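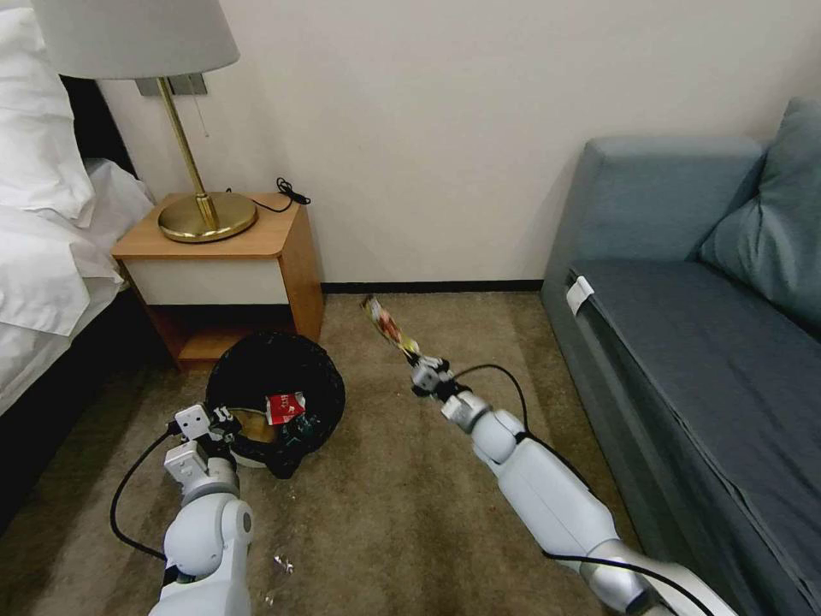
Where does the litter in a guest room end up when the guest leaves? Most of it stays within arm's reach of the bed or the sofa, and a good share of it never gets as far as the bin.

**Figure 1.** Guest room of the compact type, with the trash bin on the carpet in front of the nightstand and the sofa at right. A crumpled wrapper is held above the floor.

### 3.2 Room layout and small litter

The rooms in this part of the study belong to two lodging houses, Sandenero and Andlow. Both offer compact rooms in which the bed, the nightstand and the seating share one stretch of carpet. We logged 2,785 pieces of litter at checkout. Of these, 1,112 were food or candy wrappers, the largest single group. Tissues came next, followed by receipts, bottle caps and the paper sleeves from key cards.

For each piece we noted the type, the nearest item of furniture, and whether it lay on the floor, on a surface, or in the bin. Items in the bathroom were left out, as were newspapers and anything a guest might come back for. Two coders, Urrego and Rozīte, worked through each room on their own and then compared sheets. Where they disagreed, the disagreement was nearly always about the nearest furniture. A wrapper halfway between a nightstand and a sofa can reasonably be assigned to either one, and we settled these cases by measuring to the closest leg or edge.

Bin placement followed the layout in Figure 1 in most rooms. A round bin with a black liner stands at the foot of the nightstand, where a person lying in bed can reach it by leaning over. A person on the sofa has to get up or throw. We had expected more wrappers by the bed, given how many guests eat there, but the floor along the front of the sofa held more than the floor beside the mattress. Wrappers on the bed side were more often in the bin or on top of the nightstand.

Nightstands with an open shelf under the drawer raised a separate problem. The shelf is low and its inside is dark, and small items pushed into it were missed on the first pass in more than 20 rooms. We added a second check of the shelf, done with a flashlight, and repeated it for the rooms already coded. The same check was made under the edge of the bed, where a hanging duvet can hide the strip of carpet closest to the frame.

Carpet color also matters to the count. On a beige or brown floor, a brightly printed wrapper is easy to see from the door, while a receipt or a clear film is not. Setiawan recoded the beige-carpet rooms from a kneeling position and found additional clear film in several of them, chiefly along the baseboard. Those pieces are included in the totals given above.

We did not ask guests why they left things where they did. The housekeeping staff at Andlow told us that they empty the bin first and pick up the floor afterward, so that anything found late goes into a fresh liner. At Sandenero the order is reversed. The effect of this difference on cleaning time is taken up in Section 3.3.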